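Family Chore Notes, Takent house
A readme for whoever downloads this

Hi! I'm Annapurna Thomas, and this is the folder of chore notes I've been keeping on our family. It started as a spreadsheet on the fridge and then my sister-in-law Saranya Mudaliar wanted a copy, and then her friend in Drandville did, so I cleaned it up and put it here.

What you get is one file, chores.csv, with 230 rows. Each row is a job one of the kids did (or said they did!) along with the day, the kid's age, how long it took in minutes, and whether I had to ask more than once. The kids are in there as K1, K2 and so on, oldest first. Please don't try to work out who's who, they're at the age where they mind.

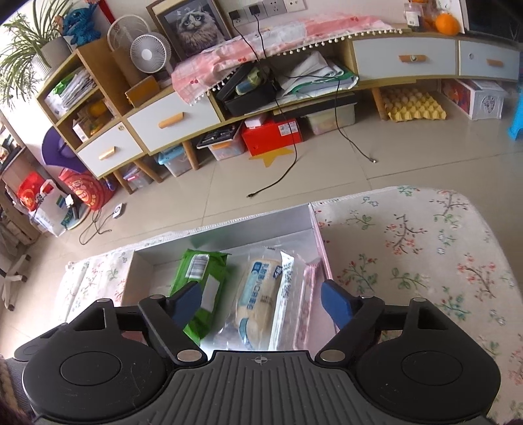
The "asked" column is the one people write to me about. A 0 means they did it with no asking, a 1 means I asked once, and anything past 3 I just put down as 4. "Putting away" rows cover any job where stuff goes back where it lives, whether that's socks in a drawer or a green package sitting in an open white cardboard box on the floor. I used to split those by room and gave up after 17 rows, so the early ones still have a room name in the notes.

Things that are a bit off: the minutes are my guess from the kitchen clock. Grandma Sharada's visit is missing completely (she does everything before they wake up, bless her). K4 was 8 for most of it and I forgot to change the age after the birthday.

Use it for whatever you like, school projects included. If you add your own family's rows, keep the same column names and send me a copy, I'd love to see it!

Last changed Wed 10 April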